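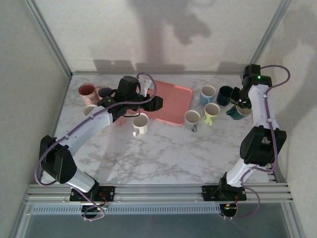

Marble starts out at the bottom of the sea, and I love telling people that because hardly anyone believes me the first time. We think of it as fancy stuff for palaces and banks and bathroom floors! But long before it was a rock at all, most of it was shells, and bits of coral, and teeny creatures too small to see without a microscope. Look at the pattern on the tabletop, white and pale gray with darker lines wandering across it any way they like. Those lines are called veins, and people like them so much that they print them or paint them onto all sorts of things. In real marble, every vein is a clue to something that happened deep underground. So let's go and find out what.

Step one: a whole lot of shells

Imagine a warm, shallow sea, millions and millions of years ago. It's full of animals with shells. When they die, the soft parts rot away or get eaten (sorry, but that's the sea for you) and the shells drop to the bottom. They break up. More shells land on them. Then more. Mud gets in between, and the pile gets deeper and deeper and heavier and heavier.

After a very long time, the weight squeezes the water out, and minerals glue all the bits together. Now it's a rock, and its name is limestone. If you find a lump of limestone you can sometimes spot fossils in it. I have a piece on my windowsill from the old quarry at Costigan with a curly shell poking out of one side, and I must have picked it up a hundred times to look at it again.

Shells are made mostly of something called calcium carbonate. It's the same stuff that makes eggshells hard, and it's in natural chalk too. When it forms crystals in rock, we call the crystals calcite. Remember that word, it's coming back!

Step two: squash it and cook it

The outside of the Earth is made of giant slabs called plates, and they move. Not fast, usually about as fast as your fingernails grow. But they don't stop, and when two of them push into each other, the rocks in between get folded up and shoved down deep.

Down there it is very hot, and there are miles of rock pressing from above. Our limestone gets cooked. It doesn't melt, though, and this is the bit people mix up. If it melted and then cooled down it would be a different kind of rock altogether. It stays solid the whole time, and while it's solid, the little crystals inside it slowly change shape. Small ones join up into bigger ones and they all lock together like puzzle pieces.

When that's finished, you have marble. Rocks that have been changed by heat and squeezing are called metamorphic rocks (say it met-a-MOR-fik). It comes from Greek words about changing shape.

What about the fossils, you ask? Gone, nearly always. The crystals have grown right through them. So my curly shell would have disappeared if the rock from Costigan had been buried deep enough, and I'm glad it wasn't.

Okay, so where do the veins come from?

Pure marble is white all the way through. Sculptors like that kind. But remember the mud that got in with the shells? And there might have been sand as well, or clay, or bits of dead plants. Those don't turn into calcite. They stay as streaks and patches, and when the rock gets squashed and folded, the streaks get bent and stretched along with it.

Try it with modeling clay. Take a big lump of white and a small lump of gray. Flatten them, put the gray on the white, roll it up, squash it, fold it, squash it again. Do that a few times and ask a grown-up to cut it in half for you. You'll get wiggly gray lines, and if you make another one, the lines will come out differently. I did this with my class at Mella and we had 26 lumps of clay marble drying on the radiator, every one of them with its own swirls.

Some veins are made another way. The rock cracks, water full of minerals trickles in, and the minerals fill up the crack. It heals a bit like a cut on your knee, and you can still see where it was.

The colors depend on what got mixed in. Dark gray and black usually come from carbon, left over from things that were once alive. Red, pink and yellow come from iron, the same metal that makes rust. Green comes from certain minerals that have magnesium in them; one is called serpentine because it can look like snake skin.

How do people get it out?

Very carefully, because you can't use big explosions or the whole lot would crack. In most quarries today they use a long loop of wire with tiny diamond beads on it. The wire whizzes around and around and saws through the rock, with water running over it to keep it cool and keep the dust down.

When I was nine my aunt took me to see the quarry at Pamardale. We stood behind a fence, over 30 steps up on a platform, and the blocks looked like giant sugar cubes. I wanted to bring one home. She said it wouldn't fit in the car.

Something fizzy to try

Marble looks tough but it has a weakness, and that's acid. Lemon juice is an acid and so is vinegar. Put a few drops of vinegar on a chip of real marble or limestone and watch closely. You should see little bubbles! The acid is breaking down the calcite and letting out carbon dioxide, the same gas that's in soda. (Marble can be a bit slow to fizz, so scratch it first to make some powder.) An eggshell in a glass of vinegar works too, and it's cheaper.

Please don't do this on somebody's kitchen counter. Acid leaves dull marks on polished marble and they don't wipe off. I know this from a lemon, and from my mother's face.

Rain is a tiny bit acid as well, so old marble statues outdoors slowly wear away. There's a stone lion in the park at Mutitz that has lost most of its nose. Little kids think it's a sheep.

Words to remember

Limestone: rock made mostly from old shells and other bits of sea life.
Calcite: the mineral that limestone and marble are mostly made of.
Metamorphic: changed by heat and squeezing.
Vein: a line or streak of something different running through a rock.

Written by Mereana Hapeta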